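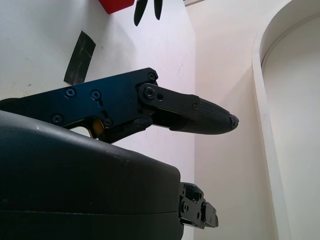 I have used Kelix for one month to draw the reuse of an old mill in Wilport. The wall tools are good: I traced 335 lines from the survey and only 8 did not close. Sections are slower – almost 10 minutes for a big one – and the hatches for stone look poor when printed. The help pages are short but clear.
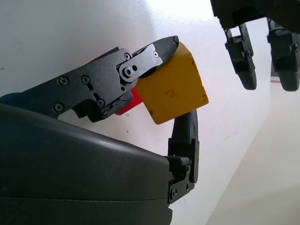
A yellow wooden block held in the gripper.

For small studios I can recommend it. My colleague Conall still prefers to draw his sections by hand, and for stone I do the same.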